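Ligas de boxe: apontamentos para a segunda aula

Traltero – Curso de iniciação ao boxe
Material de apoio para levar para casa

Na primeira aula falámos quase só de pés, de guarda e de respiração, e ficou por tratar uma pergunta que muitos de vocês fizeram já à saída: que ligas comprar, e para que servem afinal aquelas tiras compridas de pano que os mais antigos enrolam nas mãos com tanta paciência. Prometi que vos trazia isto por escrito, porque é matéria que se esquece depressa e que convém ter à mão (sem trocadilho) quando se está em casa a treinar o enrolamento.

1. Para que servem

A mão é feita de muitos ossos pequenos, ligados entre si por articulações que não foram pensadas para bater num saco. A liga mantém esse conjunto firme, dá apoio ao pulso e segura o polegar no sítio. Também absorve o suor, o que prolonga bastante a vida das luvas. Quem já meteu a mão numa luva que passou o fim de semana fechada dentro do saco sabe bem do que estou a falar!

O acolchoamento contra o impacto vem sobretudo da luva. A liga ajuda um pouco nos nós dos dedos, mas não contem com ela para substituir uma luva gasta.

2. Tecido e comprimento

Há ligas de algodão simples, mais rijas, e ligas com alguma elasticidade, que acompanham melhor o desenho da mão. Para começar, costumo aconselhar as segundas: perdoam mais os erros e ficam no lugar mesmo quando o enrolamento ainda sai torto. As de algodão simples duram muito e há quem não queira outras – é uma questão de gosto, e o gosto vem com o tempo.

Quanto ao comprimento, as curtas servem para mãos pequenas e para os mais novos. Um adulto precisa das compridas, senão chega ao pulso e já não tem pano. Na sala temos pares da Midura e da Soler para experimentarem antes de comprar; peçam no início da aula, com calma. 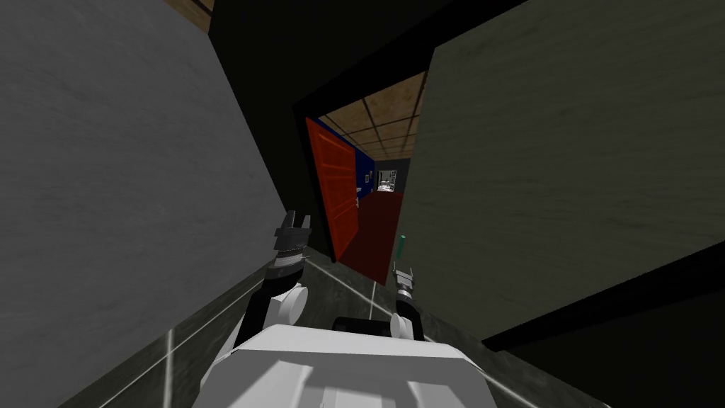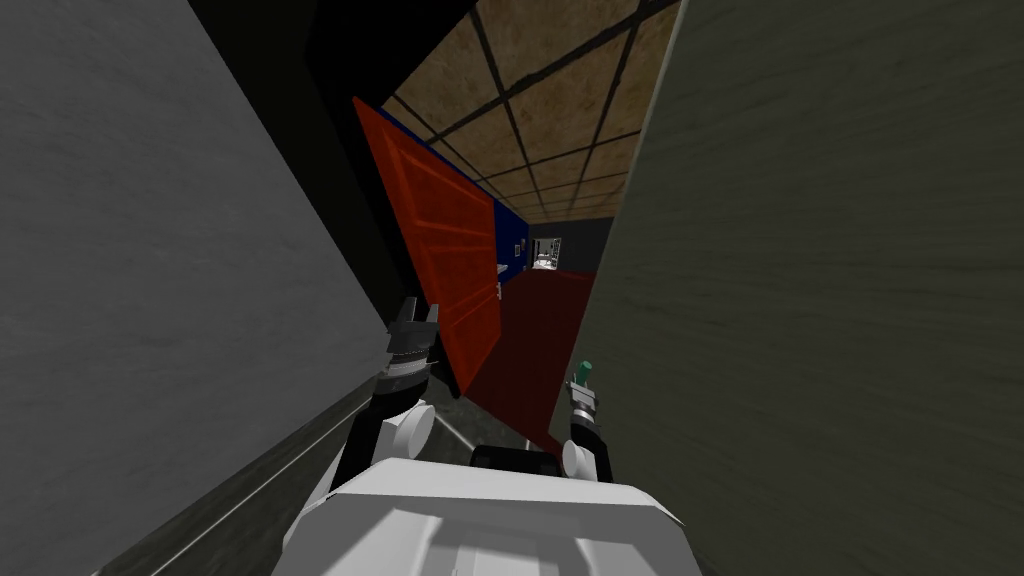
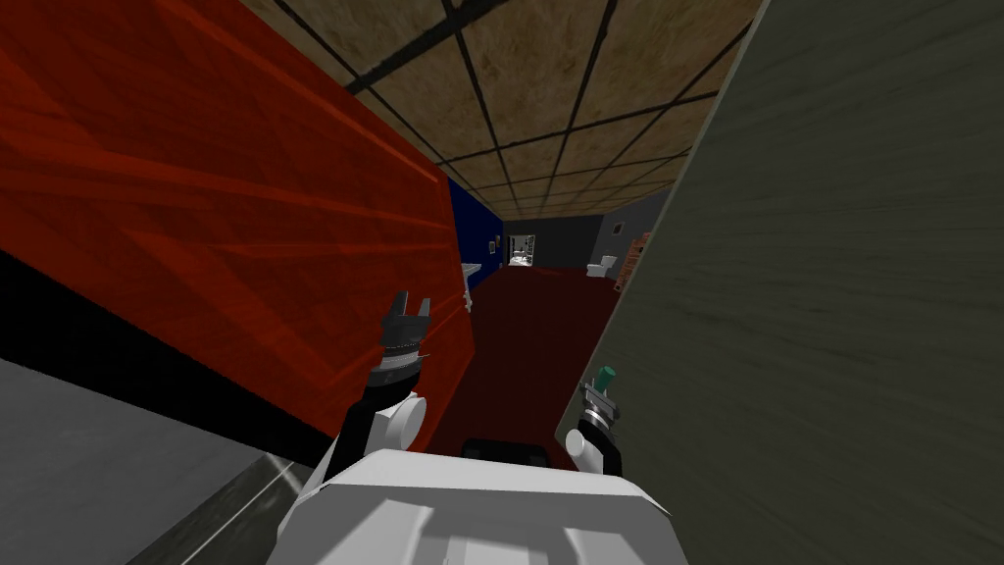
Imagens de simulação: passagem estreita entre paredes

3. Enrolar, passo a passo

Sentem-se, abram bem os dedos e mantenham o pulso direito do princípio ao fim. Com a mão fechada a liga fica apertada demais quando a abrimos, e este é de longe o erro que mais vejo.

Enfiem a presilha no polegar e levem a liga pelas costas da mão até ao pulso.
Deem 2 voltas ao pulso, lisas, sem rugas.
Subam para os nós dos dedos e deem outras tantas voltas.
Passem entre os dedos, um espaço de cada vez, voltando sempre à base do polegar.
Deem uma volta ao polegar e prendam-no ao resto da mão.
Gastem o que sobrar nos nós dos dedos e no pulso, e fechem com o velcro.

No fim, fechem o punho. Devem sentir a mão compacta, mas sem formigueiro e sem dedos brancos ou arroxeados. Se houver alguma destas coisas, desenrolem e comecem outra vez. Não tenham vergonha de repetir, que toda a gente repete.

4. Cuidados

Lavem as ligas depois de cada treino, a frio e dentro de um saco de rede, para não saírem da máquina num nó impossível. Sequem-nas penduradas, longe do aquecedor. Depois enrolem-nas a começar pela ponta do velcro, com a presilha a ficar por fora, prontas a usar. Quando o velcro deixar de agarrar, está na altura de comprar outras.

5. Para a próxima aula

Pratiquem o enrolamento 10 vezes em cada mão, de preferência com calma e sem televisão. Na terça-feira começamos logo por aí, e só depois passamos ao direto com a mão da frente. Tragam água e uma toalha pequena.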